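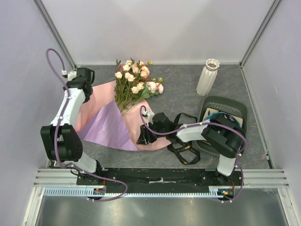

Progress report to the fund, first half of the grant period
Project: Who Came to Work in Mosville - migrant labor, jobs and stereotypes
9 Jul 2021

The application promised to test a story everyone in Mosville grows up with: that the people from Daltum built the canal, the people from Mukby ran the bakeries, and the old families did the bookkeeping and complained. Six months in, I can report that the story is in poor shape, although I would be careful about what replaces it.

We have now read 786 entries in the parish and employment registers. Of these, 243 give both a birthplace and an occupation we can use. The rest are missing one or the other, or say "laborer," a word the clerks seem to have used for anyone they didn't care to ask. The plan in January was to publish a table of trades by origin this summer. I no longer think that is wise. A table would look far more solid than the registers behind it.

The bakery claim has suffered most. In the usable entries, people born in Mukby turn up in laundries, at the rail yard and in domestic service. Bakers come from all over. The idea that one group "ran" the trade seems to rest on a single shop, Petrauskas, which had a large sign on the main street and a long life. The sign is in every old postcard, so people remember it.

The canal story holds up a little better. Daltum men were hired in large numbers, but for the last section only, and the pay sheets for the earlier ones are lost. Local histories that say otherwise mostly copy one another - I traced four of them back to the same anniversary booklet, which cites no source.

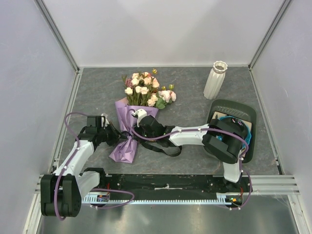
Petrauskas objected to this part when the draft went round: the family had always been told that the bakers met every week in the back of the shop and spoke the Mukby dialect, and a register was never going to show that. Fair enough. I have added it to the report as family memory. I would still like to see a second account from outside the family before it goes into the main text.

The interviews are behind. We budgeted for 50 and have done 31. Several people repeated the old jokes about who was lazy and who was tight with money, then asked that the recorder be turned off. The jokes may tell us more about the 1960s than about the canal years, and I have asked the interviewers to note where each one was first heard.

Spending is under plan by 200 dollars, all of it travel. I ask that this be moved to copying fees at the Daltum archive, where the hiring lists for the last canal section are kept. The remaining interviews should be finished before the next report, and the chapter on the bakeries will be redrafted after that.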